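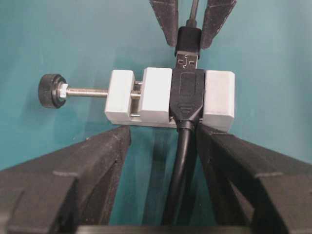
Home | Data | Notes | Contact

# Busis Brand Recall Survey

Hello, and welcome! Busis is a small survey set on how people of different ages remember the ads they see - we put it together at Sartori, our little marketing shop, after a client kept asking whether younger shoppers really skip everything (they don't, at least in our numbers).

## What you get

- 3000 answers, one per row, in `answers.csv`
- 753 of them from people under 35
- 33 questions, with the full wording in `questions.txt`

## Good to know

Answers were gathered online in December, so holiday ads are all over the place - please keep that in mind before you compare with spring figures. We left 199 rows with a blank age field, marked `NA`, and you're welcome to drop them. Town names have been taken out.

## Comments

**uvia_reader:** Lovely set, thank you! Is question 12 meant to allow two answers?

**bekemum:** Yes it is, I ran into the same thing. Split on the semicolon.

Contact Sartori | © Sartori | Back to top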